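The Number 23 Shirt

My cousin Raed Khasawneh had been married for exactly one afternoon when he lost his wedding ring, and because I was the last person seen holding his jacket, everybody decided it was my fault.

I should say that I love weddings. I love the speeches and the terrible band and the aunties who pretend they aren't taking food home in their handbags. This one was in June, in the big hall behind the Zein bakery, and up until the ring business I was having the best time of anyone there (I'd had three helpings of lamb and nobody had asked me when I was getting married, so you can imagine).

Then Raed came up to me by the coats with a face like wet bread.

"Anas," he said, "what did you do with my jacket?"

"It's on the chair."

"Which chair?"

Well, there were rather a lot of chairs. And it wasn't on any of them.

I found the jacket in the end. It was on Ruba Salameh, who was cold and had picked it up on her way out to the car park, where she was having a row on the phone with the man from Stisora about the flowers. They'd sent lilies. The bride, Afaf, can't be in a room with lilies without her eyes swelling up, and Ruba had told them so in writing. I stood there waiting for her to finish. You do not interrupt Ruba.

"Five minutes," she said to me, with her hand over the phone, and it was more like twenty.

The pockets had a hanky, a parking ticket and half a mint in them. No ring.

"He took it off to wash his hands," Ruba said. "He gave it to you."

"He gave me the jacket."

"He says he gave you the ring *and* the jacket."

Now here I have to be fair to Raed. It is possible that he pressed something into my palm at some point. I was talking to Chaltu Degefa at the time, and when I am talking to Chaltu I don't notice a great deal else. She'd come over from the hospital in her work shoes with her dress on top, and she was telling me a long story about a parrot, and if Raed had handed me a live eel I would have said thanks and carried on listening.

So I went and asked Chaltu.

"Yes," she said straight away. "He gave you a ring. You put it in your sock."

"My sock?"

"You said it was the safest place. You were very proud of it."

I took my shoe off right there beside the cake. Then I took the other one off. My grandmother, who had been watching all this from the good armchair, asked my mother in a loud voice whether I was drunk, and my mother said no, he's always like this.

The trouble was that I'd changed my socks. (I'd stepped in the fountain. It's a different story and I don't come out of it well.) The wet pair was in a carrier bag, and the carrier bag was in Ruba's car, and Ruba's car had just been driven off by her brother, who plays five-a-side on Saturdays for the Vedum second team and keeps all his kit in carrier bags too.

You can see where this is going. I couldn't, at the time. I got Chaltu to drive me to the pitch, the two of us in her tiny car with the windows down and her veil of a scarf blowing into my mouth, and I remember thinking that I didn't mind at all how long it took.

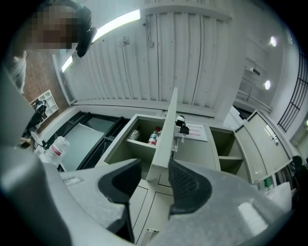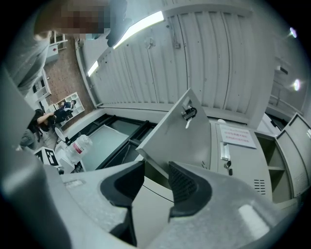 They were already playing when we got there. Ruba's brother was in goal, shouting at everyone, and his bags were in a heap behind the net. I went through them on my hands and knees in my good trousers. Shin pads, a banana, somebody's number 23 shirt that could have stood up by itself. Chaltu held each thing up to the light at arm's length and gave it a shake.

"What's it worth, this ring?" she asked.

"500, he told my uncle. So less."

She laughed so much that she dropped the shirt, and something went *tick* on the concrete and rolled away under the fence.

We both went for it. I got a mouthful of hedge and she got the ring, and she came up with leaves in her hair and put it on her thumb so that I couldn't be trusted with it again. I said I thought that was wise. Ruba's brother let in a goal while he was turning round to ask what we were doing in his bag, and I am still not welcome there.

When we got back they'd cut the cake without us. Afaf's eyes were like two plums but she was dancing anyway, and Raed grabbed the ring off Chaltu's thumb and kissed her on both cheeks and me on neither.

"Where was it?" he said.

"Don't ask," said Chaltu.

He's never been told about the sock. Chaltu saved me a dance, and afterwards, with our shoes off on the back step, I made her tell me the rest of the one about the parrot.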